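À propos de Felline

Chez Felline, on aime les entrées. Celles des maisons, des crèches, des petites écoles : l'endroit où l'on s'assoit par terre pour enfiler ses bottes, où tout s'empile et où tout se perd ! Gudrun Buschmann et Detlef Grube ont ouvert l'atelier à Lurnden avec 2 tables et une seule idée, aider les enfants à ranger leurs affaires eux-mêmes.

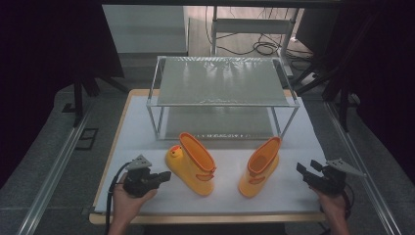
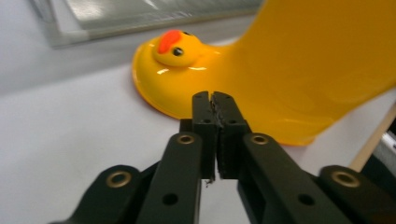

Nos ateliers du rangement s'adressent aux enfants dès 4 ans. On y apprend à mettre ses bottes par paire, les pointes du même côté, à poser une chose en haut de l'étagère et une autre en dessous, à retrouver la botte gauche (toute une aventure, croyez-nous). Le jaune canard est devenu un peu notre couleur, et les petits le réclament dès la porte.

Gudrun prépare les séances et choisit les objets, Detlef s'occupe des étagères. Il en a déjà monté 34, dont une série très basse, baptisée Lilard, à hauteur de petites mains. La série Teuber, plus haute, va dans les couloirs d'école.

Depuis l'ouverture, 197 familles ont poussé notre porte, souvent avec un sac de bottes trop petites que l'on trie ensemble et que l'on fait circuler entre voisins. En mai, nous recevons aussi les classes, le matin de préférence. Écrivez-nous quelques jours avant et prévoyez des chaussettes épaisses, le sol est frais !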